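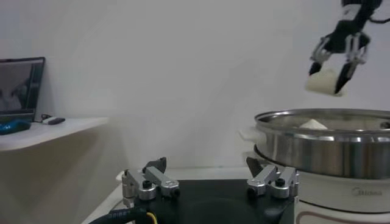 So I joined the robotics club at Mesholm, mostly because my roommate's schedule and mine don't line up and I was bored in the evenings. I figured I'd be sorting screws for a year. Instead they put me on the bun team!

Our project is called Tollus and the job sounds so easy. Two arms, one steamer, 4 buns. Move the buns between the plate and the steamer and don't wreck them. I've been able to do this since I was about four. Tollus is still learning, and I have a lot more respect for my own thumbs now.

Buns are squishy, is the thing. Squeeze too hard and you leave dents, too soft and it slides out and rolls under the table (I have crawled after so many buns). I spent most of March changing one grip setting, trying it, writing the number down and changing it again – my notebook says 405 tries and I stopped being neat somewhere in the first 40. The club wants 500 before we show it to anyone.
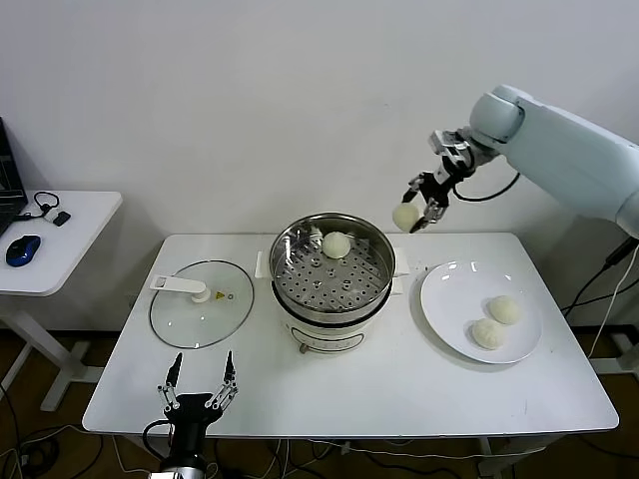 Darbridge, 2018-04-22

Back again, typing this on the bus home from the spring meetup. We got the Ibrahim table, the long one by the window that every team wants, and I talked so much I lost my voice. Kids kept asking if they could eat the buns. Please don't eat the buns, they've been handled all day!

The thing I still want to fix is the glass lid. It's slippery and heavy compared to a bun, and the arm has to come at the handle from just the right angle. I have an idea involving rubber tips and a different approach from the left side – more on that once finals are over and I've slept.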